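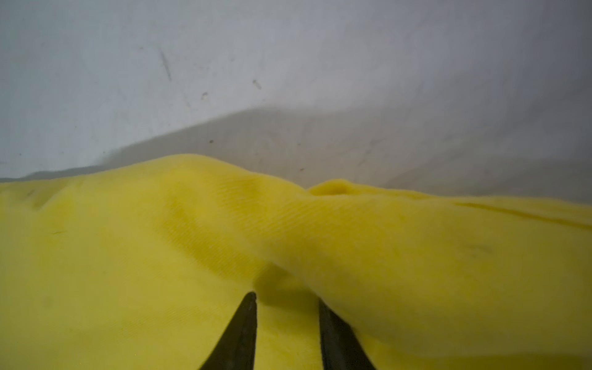
Does a cold wash get clothes clean? It gets most of them clean enough, most of the time, and the word "enough" is going to do a lot of work tonight.

Pause there. Let them settle, someone will still be looking for a chair.

Say who I am, quickly. I'm not a chemist. I've spent a long time reading what people who sell laundry products say about laundry, and I've become hard to please.

## What we're told

- Wash cold, save the planet.
- Wash hot, kill the germs.
- Wash less, save the fabric.
- Buy the new liquid and stop worrying about all of the above.

These can't all be given equal weight, and the same company will often tell you more than one of them. The Zustirik leaflet has the first on the front and the second on the back. Hold it up. Don't read it out, the print's tiny and it gets a laugh on its own.

Ask the room: what do you wash at, and who told you to? Take two or three answers. Most people say their mum. That's at least a source with no shares in the company.

## The Kundimeck survey

Their brochure says 946 households "noticed a difference". Things I wanted to know and couldn't find:

- a difference from what?
- had they been told which product they were using?
- were they sent it for free?
- did anyone wash the same load without it?

I wrote and asked. Got back a very friendly letter and a voucher. The questions are still open.

Go slowly on the last point in that list. A machine full of water, tumbling, with no product in it at all, shifts a fair bit of everyday grime. If you don't test against plain water you can give the detergent credit for the water's job. I'd like to see every ad on television redone with a third shirt in it.

Don't get drawn into naming a brand I like. Someone always asks. I buy whatever's on special and use less than the cap says.

## The dose

The cap. Most caps have more than one line on them and the lines are hard to see. I can't prove that's deliberate and I won't claim it is. I will say I've never met a cap that made it easy to use too little.

Too much detergent can leave residue, and residue can leave towels stiff. Then you're sold softener. Softener can make towels less absorbent, and people wash them again.

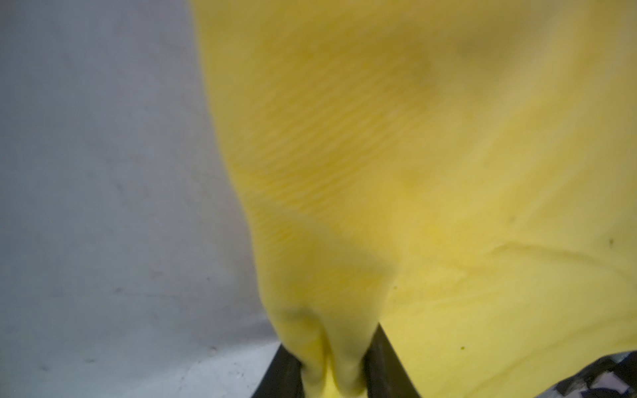 Leonora Lumanlan told me after the last talk that I was being unfair to softener, that her father's skin can't take a line-dried towel without it, and that I should try living with him before I called it a racket. Fair point and I've kept it in. I still think most people who use it have never tried going without for a month. If you have a reason, you have a reason. A nice smell counts as one too, so long as we call it a smell and leave "clean" out of it.

## Cold water, properly

Skip this section if we started late.

Heating the water is a big part of what a warm wash costs. I've no quarrel with that part of the cold-wash message. My trouble is with what gets stapled to it:

1. "Cold is gentler on colours." Often so. But a long cold cycle still rubs the cloth against itself, and a short one may treat it better.
2. "Cold works on everything." It doesn't. Greasy cuffs and collars, and bedding after someone's been crook, are where I turn the dial up.
3. "Modern enzymes don't need heat." Some do their work in cool water. How cool, and for how long? The Bakhtiari packet says "low temperatures" and gives no number. Tap water in February and tap water in July aren't the same water.

Sabine Eichhorn asked whether a quick wash at 45 minutes is a con as well. I said it depends what's in it. A shirt worn to an office for a day, fine. Footy socks, no.
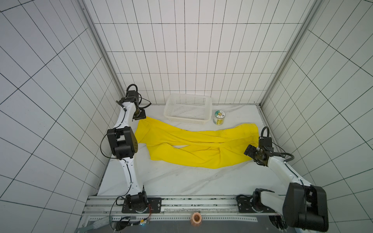

Which brings me to care labels. They're written by the maker, and a cautious maker has little to lose by printing "dry clean only" on something that would survive a gentle wash by hand. I've ignored that label and been right. I've also ignored it and ended up with a jumper for a toddler — so please don't quote me to your partner.

A label tells you one treatment the maker is prepared to stand behind. It doesn't tell you what was tried and failed, or whether anything else was tried.

## What I'd want before I believed a claim

- Same load, same machine, same water.
- A plain-water load alongside.
- People judging the result who don't know which is which.
- The dull results printed with the good ones.

Leave this up during questions. Oda has the microphone, wait for her to get to the person before answering. If the front-loader versus top-loader argument starts, give it one round and move on, the hall has to be locked by nine.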